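Search this site Enter keywords Go

Listening Rooms on the Waterfront: How Gorkness Kept Its Small Stages

148 shares 6 comments

On the lower end of Rana Street, where the old freight offices meet the harbor wall, the evening begins quietly. Doors open at 6:30 p.m., the first set starts at 8, and by the time the second band is tuning, the sidewalk outside is given over to people finishing conversations they would not have inside. Gorkness has never been a large city, but it has held on to a circuit of small music venues that many larger places have lost.

The Dramar, the oldest of the rooms still operating, occupies a basement that once stored rope and canvas. Patrons descend 18 steps from the street to reach it, and the ceiling is low enough that taller bass players have learned to choose their spot with care. The room was built out gradually. The bar came first, then the raised platform at the north wall, and much later the kitchen, which serves a short menu of fish stew, cornbread and roasted vegetables until the start of the last set.

Programming at the Dramar has remained close to its origins in blues and rhythm and blues, although the calendar now includes gospel brunches and a monthly evening of unaccompanied song. Touring acts are generally booked for two nights. The arrangement gives musicians a rest from the road and gives residents a second chance when the first night is full. Local players open on both evenings and are paid the same rate whether the room is crowded or not.

A short walk uphill, Narkska Hall presents a different character. The building was a meeting house for dock workers, and its main floor is wide, plain and well suited to dancing. Seating is arranged along the walls and in the gallery. Swing orchestras appear regularly in the winter season, which reaches its height in February, when the hall hosts a run of concerts devoted to regional composers and arrangers. Tickets for that series are sold at the door and at the hall's daytime office, and members may reserve gallery seats in advance.

Sound has been a continuing subject of discussion in both rooms. The Dramar's brick walls flatter the human voice and punish the drum kit. Narkska Hall has the opposite difficulty - a soft-spoken singer may be lost beneath the gallery, while a horn section carries to every corner. Each venue has responded in its own way, the former with heavy curtains behind the stage and the latter with a lighter, more flexible speaker arrangement that can be changed between concerts. 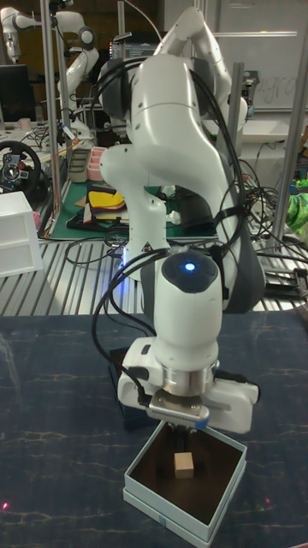 A white robotic arm, with black cables running along its length.

Relations with neighbors have also shaped the circuit. As apartments replaced warehouses near the harbor, the venues agreed to a common closing hour and a shared policy on deliveries, which are now made in the afternoon. Musicians loading out late at night are asked to use the alley entrance on Rana Street and to keep engines off while packing. The policy is posted backstage in each room.

Visitors planning an evening in the district should note that parking along the harbor wall is restricted after dark. The public garage on the hill remains open until the last set has ended, and bus route 19 stops within sight of both venues. The Dramar admits guests of all ages to its early set - the late set is reserved for adults. Narkska Hall welcomes families at every performance and provides cushions for the gallery benches on request.

Contact the Editors | Subscriptions | Copyright Gorkness Quarterly. All rights reserved. | Back to top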